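Home | Guides | Storage | Section 7 | Next

7. Emptying and sorting a catch-all bin

The old Zovia guide said to sort by room. I have never seen that work for a bin of odds and ends, and Dilani Wickramasinghe, who rewrote this section in October, doesn't think much of it either. Sort by what a thing can do to its neighbors.

1. Stand the bin on a table at a height where you can reach the floor of it.

2. Take out anything with bristles first. A hairbrush and a paintbrush may share a bin for years, but lint and old paint travel.

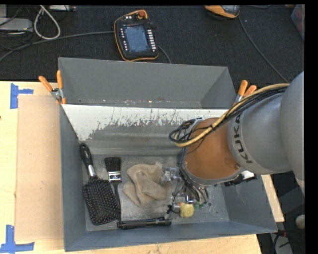

3. Shake out cloth items over a trash can. Fold them afterward — a crumpled cloth hides small things, and you'll find them later with your foot.

4. Switch on every flashlight. If it stays dark after 2 tries, change the batteries before you blame the bulb.

5. Put small clear plastic pieces in a dish where you can see them.

NOTE: Scuffs and worn patches on the inside of a bin are cosmetic. Liners are sold as a cure for this. We tried the Skiltimon one and it slid around.

CAUTION: Do not scrub worn coating with steel wool. It takes off more than the dirt.

6. Wipe the floor of the bin with a damp cloth and let it dry for 16 minutes. The label on the cleaner may promise less. Wait anyway.

7. Return only what you would go looking for.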